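Katevance 2 - wrist-camera perception and motion planning for small cells

Etow software / Cell tools / Katevance

Price: $449 per arm, one-time licence
Delivery: download, licence key by email
Current release: 2, page updated Jun 25, 2025
In stock: always

Katevance is a software package for robot arms that carry a small camera at the wrist. It takes the camera stream and the joint positions, builds a picture of what is in front of the gripper, and hands your controller a path that stays clear of it. It runs on an ordinary Linux computer beside the cell. No fixed overhead camera is needed, and you can add one later if you want it.

Most people who buy it have an arm working next to something that doesn't move much, such as a conveyor end, a bench or a rack of crates, and they are tired of teaching waypoints by hand every time one of those gets bumped.

What is in the package

Katevance is sold as one licence, but it installs as three services. You can run them together or leave one out.

Zou is the perception service. It finds flat surfaces, straight edges and containers in the wrist view and keeps their positions in the robot's base frame. It also learns where the gripper fingers sit in the view so they are never treated as obstacles.

Fenia is the planner. It takes the surfaces from Zou, adds the keep-out volumes you have drawn, and plans a path. If there is no safe path it says so and names the volume that got in the way.

The console is a browser page where you draw keep-out volumes, replay runs and change settings. Anyone on the same network can open it, so set the password during installation. 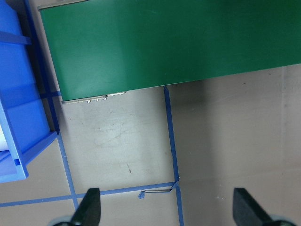

Zou stores the last 3,000 frames in a rolling buffer along with joint positions and gripper opening. When a run stops, the buffer is written to disk and shows up in the console under Stops. You can step through it frame by frame, with the planned path drawn over the camera view. If the arm pulled up short of a conveyor rail you will see which edge it was worried about and how much clearance it thought it had.

The buffer length is fixed in this release. To keep longer recordings, turn on continuous logging and give it a drive of its own.

Finger mask

Wide grippers take up a lot of a wrist view, and the view changes as they open and close. Earlier releases used a single mask drawn by hand. Release 2 builds the mask during setup: the gripper opens and closes a few times over a plain background, and Zou records the outline at each opening. After that the mask follows the gripper's reported width.

If you change fingers, run the mask routine again. Old masks are kept, so you can switch back without repeating it. Soft fingers that bend under load can leave a thin fringe outside the mask. There is a padding setting for this, and most users leave it at the default.

Surfaces and edges

A large surface in one colour is hard for feature-based tracking. There is nothing in the middle of it to hold on to. Zou works from the boundary instead. It fits a line to each visible edge, checks it against the last known position of the surface, and updates the plane only when the two agree. If only one edge is in view it holds the old position in the direction it can't measure and marks the surface as partly known. Fenia adds extra clearance to anything partly known.

Hardware that hangs below a surface needs more care. Brackets, pulleys, bolt heads and belts are small, often shiny, and close in colour to whatever is behind them. Zou will pick up many of them, but we don't ask you to trust that. Draw a keep-out volume under the edge in the console and Fenia will treat the whole space as solid. The volume can be attached to the surface, so when the conveyor or table is nudged the volume goes with it.

Floor and bench lines

Tape makes a good reference. Zou can use straight tape lines on a floor or bench to correct small drift between the camera and the arm. You need two lines that cross, in a colour that contrasts with the ground. Blue painter's tape on a pale surface works well. Pick the lines once in the console and give each a name.

Torn ends and loose scraps are ignored if they are shorter than the minimum length setting. A kink partway along a line is treated as two lines, and you will be asked whether to join them. Worn tape should be replaced when the match score starts to fall. The console plots this score over time.

Line correction is off by default. Turn it on only after the hand-eye calibration is done, or it will hide a calibration fault that you would sooner know about.
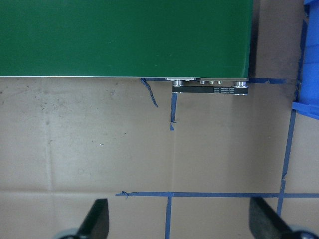

Kamlesh Tiwari wrote to us that attaching keep-out volumes to a surface was what moved his shop over from the earlier release. Under the old version a shifted conveyor meant redrawing every volume around it, and someone always missed one. He would still like to copy a set of volumes from one cell to another and mirror it left to right. Copying works now through the export menu. Mirroring does not, and we have put it on the list for the next release.

Planning around containers

Crates and bins are described by an opening, a depth and a wall thickness. Zou can estimate the opening from a view that includes at least two adjoining rim edges. When a crate is only partly in view, it will report the side it can see and wait. You can have Fenia insert a short look move to bring the rest of the rim into view, or have it stop and ask.

Look moves stay inside a box that you set. Keep the box tight near people or near anything that travels along a belt.

For drop-offs into a crate, Fenia plans the approach and the retreat as one job. It won't send the arm in unless it also has a way out. This catches the common fault where the gripper fits through the opening closed but not opened.

Speed

On the minimum hardware listed below, the time from a camera frame to an updated obstacle set is 70 milliseconds. Planning time depends on the number of volumes and how tight the space is. Most paths in a simple cell are ready before the arm finishes its current move. The console shows both times for every job, so you can check them on your own equipment.

Katevance is not a safety-rated product. It plans paths that avoid things it knows about. Guarding, speed limits and emergency stops remain with your controller and your risk assessment.

Setting up

Mount the camera firmly and tie down the cable so it can't pull on the housing. Install the package and enter the licence key. Connect the arm driver and check that the joint values in the console match the teach pendant.

Run the hand-eye calibration with the printed board supplied as a PDF. Print it at full size and stick it to something flat and rigid. Cardboard bows in a humid room and will throw off the result - use glass, aluminium or a thick acrylic sheet if you have it.

Next, run the finger mask routine, then let Zou look over the cell from several positions. Accept or reject each surface it offers. Draw your keep-out volumes last. Run the first jobs at low speed with replay logging on.

Calibrations from the April release can be imported. Masks can't, and have to be made again.
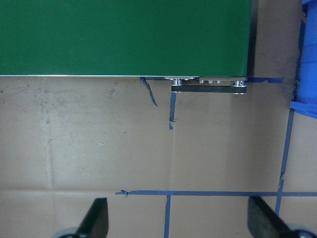
Ruoxi Long asked whether line correction can be left running while the gripper is close to the work, with the fingers covering part of the tape. Yes. Masked parts of a line are dropped and the rest is used, as long as enough of both lines is left to fix where they cross. If it isn't, the correction holds its last value and the status light in the console goes amber. Jobs carry on. You can change this to a stop under Drift settings.

Requirements

Linux computer with a four-core processor and 16 GB of memory. A graphics card is optional and is used by Zou only.
Colour wrist camera with fixed focus. Autofocus must be turned off.
Arm controller that reports joint positions and accepts streamed or queued waypoints.
Gripper that reports its opening. Grippers with only open and closed states will work with two fixed masks.
Wired network between the computer and the controller.

Licensing

One licence covers one arm. It can be moved to a replacement computer from the console, and there is no yearly fee. Fixes within release 2 are included. Schools and training centres should write to us for a classroom key.

A trial key runs the full package with continuous logging disabled. Settings made during the trial are kept when you enter a paid key.

Downloads

Installation guide (PDF)
Calibration board (PDF)
Message reference for Zou and Fenia
Release notes
Sample keep-out sets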